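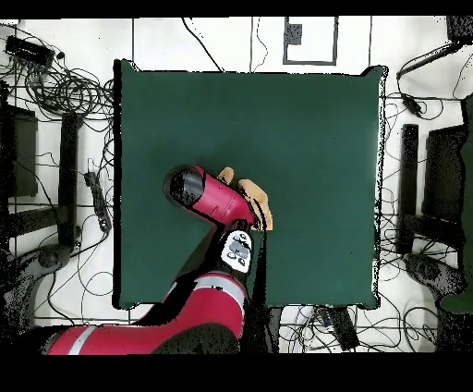
5 min read

Drandik Matte Furniture Paint, reviewed after eight months

I bought my first can of Drandik in February to redo a square table, and I have since used it on a tall dresser, two bookshelves and the inside of a closet door. The color for most of it was Luik, a dark green that leans toward teal. This review covers how the paint goes on, how it has held up, and whether I would pay for it again.

The price is the first thing people ask about. A can cost me $60 at the local hardware store, and the store did not have a smaller size in Luik. The table used less than half of it. The dresser took the rest and part of a second can. If you only have a nightstand to paint, you will end up with a lot of paint left over, and there are cheaper paints that would do the job.

What's in the can

The paint is water-based and sold as a one-product system, meaning no primer underneath and no sealer on top. It comes out of the can thick. I stirred it for a few minutes and it loosened up some, but it never got as runny as wall paint. The smell is mild. I painted the dresser in a spare room with one window open and slept in the next room that night without noticing it.

The lid is a regular metal pry-off lid. It bent on me the second time I opened it and has not sealed well since, so I moved the leftovers to a glass jar. For this money I would have liked a screw top.

Prep

The label says to clean the piece, scuff it lightly and paint. I did that on the dresser, which had an old factory finish, and it was enough almost everywhere. The exception was the top drawer. Someone had used furniture polish on it for years, and the paint pulled back into little craters as it dried. I sanded that drawer down, wiped it with denatured alcohol and started over. The second try came out fine.

So I would take the "no primer" claim with some care. On bare wood and on a dull old finish I had no trouble. On anything that has been polished or waxed, clean it twice, and test the paint somewhere that won't show.

Bare pine is the other problem. One of the bookshelves had knots, and a yellow-brown stain came through the first two coats. It was harder to see under the dark green than it would be under white, but it was there. I spot-primed the knots with a shellac primer and put another coat over them.

Putting it on

I tried a brush, a foam roller and a microfiber roller. The foam roller was the worst of the three. It left small bubbles, and because the paint sets up fast they did not have time to level out. The microfiber roller with a short nap did a good job on flat areas like tops and sides. For trim and drawer fronts I used a two-inch angled brush with soft bristles.

The label gives a recoat time of 30 minutes. In my spare room, at 76 degrees, that was accurate for the first coat. The second coat was still a little soft at that point, and when I went ahead on the dresser top, the roller dragged some of it up. After that I waited two hours between coats and had no more trouble.

Coverage is good. Luik covered a medium brown finish in two coats. I also bought Dukton, the off-white in the same line, for the closet door, and that one needed four. Light colors usually need more coats, but four is a lot at this price.

One thing to watch for is lap marks. A dead matte finish shows every place where wet paint went over dry paint. On a big flat top you need to keep moving and roll all the way across in one pass. If you stop to fix a spot, leave it alone until the next coat. Going back into it only makes a shinier patch.

The finish

The finish is the main reason to buy this paint. It is very flat and even, with almost no shine, even when the light comes in low across it. The dark green looks close to black in the evening and noticeably greener by day. I compared it with Dukby, the store's own brand, which I used on a chair two years ago. Dukby calls itself matte too, but next to Drandik it looks more like satin.

The day after the last coat, the surface felt slightly chalky. I rubbed a test board with 2000 grit paper to see if that would help. It smoothed it, but it also left a faint polish, so I did not do it on the furniture. The chalky feel went away without any help after a couple of weeks.

How it has held up

The bookshelves look the same as when I finished them. Books did stick a little for the first month, and I wish I had waited longer before loading them.

The dresser is good except for the edges of the drawers, where the paint has worn through at two corners. I touched them up with a small brush. The touch-ups blended in well, better than I expected from a flat paint.

The table has had the hardest life. Water wipes off if you get to it soon. A glass that sat overnight left a ring that faded after a few days. Oil is worse. A drip of salad dressing left a dark spot that I could not clean off, and I ended up painting over it. Fingernails and belt buckles leave light marks that mostly rub out with a damp cloth.

My neighbor Mieke Van Wijk used the same paint on her kitchen table and put a clear coat over it. Hers is tougher than mine. It also has a slight shine now, and the color went a bit cooler. If your table gets meals on it every day, I think she made the right choice. I eat at the counter most of the time, so I left mine as it was.

Cleaning up

Brushes rinse out with warm water and dish soap if you do it right away. If you wait an hour, you will be picking dried paint out of the bristles. I threw away one roller cover that I forgot about over lunch. Drips on a tile floor came up with a plastic scraper.

Would I buy it again

For dressers, shelves and side tables in a dark color, yes. I already have plans for the headboard. For a kitchen table I would budget for a clear coat and accept some shine. For white or off-white I would use something cheaper - the extra coats cancel out most of what you are paying for.

Rating: 4 out of 5

We use cookies to remember your settings and to measure visits to this site. By continuing to browse you agree to our cookie policy. Accept | Manage preferences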